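Kitting tray

A kitting tray is a shallow open container used to hold the parts of one assembly before it is put together. Trays are usually plastic or metal, and some are lined with paper.

Use

Parts are sorted by type into outer trays and brought together in a central one. The supplier Storkelell claims this prevents mix-ups – a claim resting on its own trial of 282 kits, never repeated elsewhere.

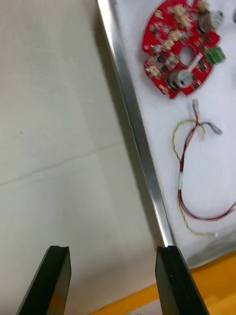
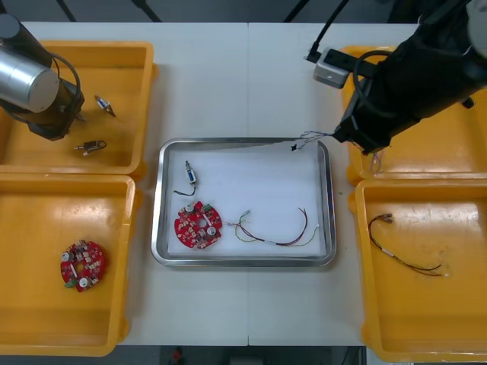

Round red circuit board and trays on a white work surface.

Criticism

Jacinto Barajas has argued that a lining does little beyond making small parts easier to see. The often quoted figure of 500 kits a shift, from the Ochoa works at Stadport, has no published source.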